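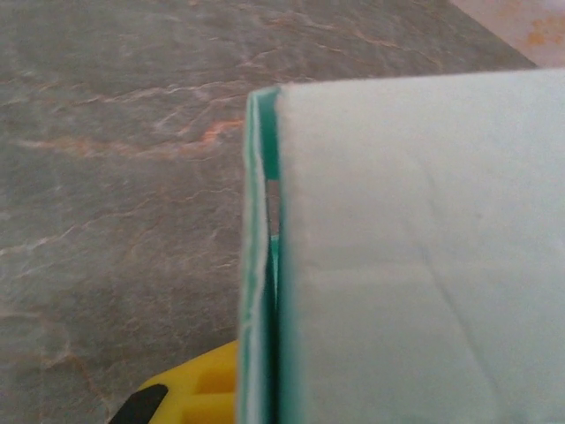 Going back to modeling in my fifties after being ill, where do I start?

Fidelina Grajales
Posted 2023-12-12 in Work and Second Careers

Hello everyone, I've been reading this board for a while and have finally worked up the nerve to write. I'll try to keep it short, though anyone who knows me will tell you that's not my strong point!

I did a little catalog modeling in my twenties, mostly coats and sensible shoes, and then I got married and went to work in a dental office and stayed there until last year. I had to stop because of a long illness (I'm much better now, thank you, but I get tired and I can't manage full days at a desk). My daughter keeps telling me that companies want older faces these days, and a lady at my church was paid for a morning of pictures for a hearing aid brochure, so it can't be completely far-fetched.

Last week I sent some snapshots to an outfit called Tirkmont that I found online. They called me back within the hour, which was flattering, I'll admit it. The man was very nice. He said I had exactly the look their clients were asking for, and that all I needed was their starter portfolio, which is $400, plus $11 a month to stay listed on their site. He'd like an answer by the end of the week because the photographer is only in town for a short time.

So my questions are these. Is it normal to pay for the pictures first? I never paid for anything in the old days, but that was a very long time ago and everything is different now. Do I need a portfolio at all at my age? And how do people cope with the standing around? I remember a lot of standing around. I can do a few hours if I get to sit down in between, but I don't know whether it's all right to say so or if that would put people off. I have gray hair, which I'm not willing to dye, and I'm 5 foot 4 in case that matters.

Thank you for any help, and please be kind, I'm a bit nervous about the whole thing.

Sang Nông

Welcome, Fidelina, and good for you for writing. I'm going to be a little long here because I was very nearly in your shoes, and I wish I'd asked somebody before I opened my wallet.

Please don't pay the $400. I can't tell you anything about that particular company because I've never dealt with them, but the pattern of it (the quick call, the compliments, the fee, the deadline) is one I know well. An agency that wants to represent you makes its money by taking a commission out of what you earn. It's true that some good agencies will ask you to get new pictures at some point, and the model often does end up covering that, but you should be free to choose your own photographer and take your time over it. If someone tells you it has to be their photographer and it has to be this week, I'd thank them politely and hang up. If the offer is a good one it will still be there in June.

What you need to begin with is a handful of plain pictures, usually called digitals or polaroids (nobody uses a Polaroid, it's just the name that stuck). Stand near a big window in the daytime with very little makeup and your hair the way it normally is. Wear something simple that fits, like a dark T-shirt and pants. Have your daughter take one of your face straight on, one from each side, one smiling, and a couple full length. Send those with your height, your sizes, your shoe size and your age range to agencies near you that have a "classic" or "lifestyle" section. I sent mine to 7 of them. Two wrote back, one of those signed me, and the others I never heard from at all, so please don't take silence personally. It stings a bit the first time and then you get used to it.

Your height is fine for this sort of work. Runway people care about inches, but brochure people want somebody who looks like she could be the customer's sister or neighbor. And I'd leave your hair exactly as it is! Gray is asked for quite often, and it's good to say up front that you won't color it so no one books you hoping to change your mind.

Now, the standing around. You remember correctly, there is still an awful lot of it. I have a bad hip and was scared to mention it, and for my first couple of jobs I kept quiet and then spent the next day in bed feeling sorry for myself. These days I tell my agent before the booking that I can do half days and need a chair between setups. I've lost one job over it that I know of. Mostly the answer is "sure, no problem," and the person running the shoot is glad to know ahead of time. You don't have to give them your medical history, just tell them what you need. I also bring slippers, a cardigan with big pockets and more snacks than I think I'll eat.

As for money, please don't count on it for the rent, at least in the beginning. My first job paid $200 for a morning, before commission, and then I had nothing for weeks. Some pay a good deal better than that. You'll be self-employed in most cases, so keep your parking receipts and set a little aside for taxes. If you get any kind of disability payment, do call and ask how earnings affect it before you accept anything, even a small job.

I hope you'll come back and tell us how you get on. It has been a lovely thing for me, even with the hip. After being sick for so long I'd gotten used to people looking at me only to see what was wrong, and it was nice to be looked at for some other reason.

Colau

agree with the above, don't pay. also look up the company name plus the word complaints and see what comes up. you could try art schools too, they hire people to sit for portrait classes with clothes on and you get to SIT. the pay isn't great but it's regular

Nair

My sister-in-law paid for one of those packages and she did get some very nice pictures out of it, she has one up in the hallway. No jobs though. I don't know if it was the same company. She's taller than you, if that makes a difference.

Is Dollatix any good for finding this kind of work? Somebody mentioned it to me but I haven't tried it.

Fidelina Grajales

Thank you all so much, and Sang, especially you, I read your answer twice and then read it out loud to my daughter. I called the man back and told him no. He was a good deal less nice after that! We're going to do the window pictures when she has a free afternoon. I do own a dark T-shirt but it has a lighthouse on it, so I'll need to go and find a plain one first.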